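Hand-held grippers and soft knits: what works for me

I've been trying the Humeo gripper against the Dreltier on laundry, and ribbed knits are where you really feel the difference! Pinch a fold, never a flat bit, and squeeze slowly (I count to three).
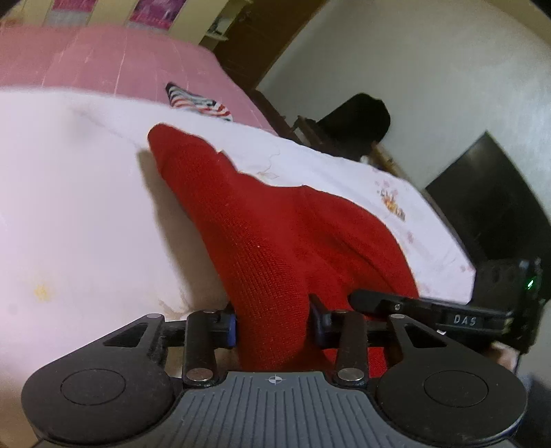
Grimon wrote in that stiff pads slip on ribbing for the first 20 tries or so, and that wiping them with a damp cloth helped more than squeezing harder. Good tip, I now wipe mine every 30 grabs.

For crumpled stuff, go in with the tips open and straddle a crease.

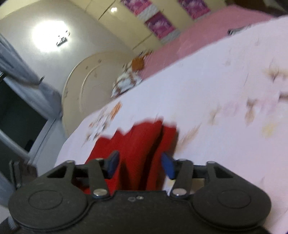

Blue tips, red cloth, printed sheet.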